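Plinia's new finger pads are out, and I've been playing with them

Plinia put out its second set of soft finger pads on 27th January, and I got hold of a pair early enough to put them up against the MacLeod ones I've been using since July. Quick notes for anybody who's on the fence!

First the boring stuff. The Plinia set goes for 347 dollars, the MacLeod for 420, and both bolt onto the same hand-held grippers (mine are the Zadcombe kind, the ones with the annoying little screws). Swapping took me 40 minutes the first time, mostly because I dropped a screw under the radiator and had to go fishing for it with a magnet.

I stuck to laundry, which is what I care about. Folded shirts, towels, baby clothes, that sort of thing. Plastic boxes and mugs are easy and I don't learn much from them. The trouble with a folded shirt is that you want the whole stack of layers and the fingers want to grab just the top one — then you lift and the fold comes apart. The MacLeod pads did that to me a lot on thin cotton. The Plinia pads did it less, though I had to come in lower and slower than I'm used to, and on a soft mattress my wrist got tired pretty fast.

Clifford Lévesque, who writes the control software over at Prurard, told me his group has done more than 1,000 picks on their pair and the edges are starting to wear. Mine still look fine, but I'm nowhere near that number. He also likes the MacLeod pads better for towels, and I think he's right about that one.

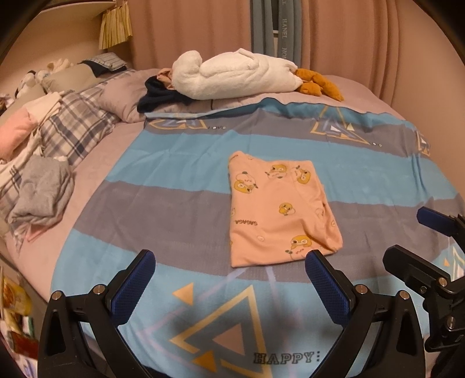
Lining up on the folded duck-print piece, fingers wide open.

I'll put both sets on the arm next and run the same clothes again, because my hand cheats (I tilt without thinking about it) and the arm won't. If you've got a pair and a pile of washing, send me what you find!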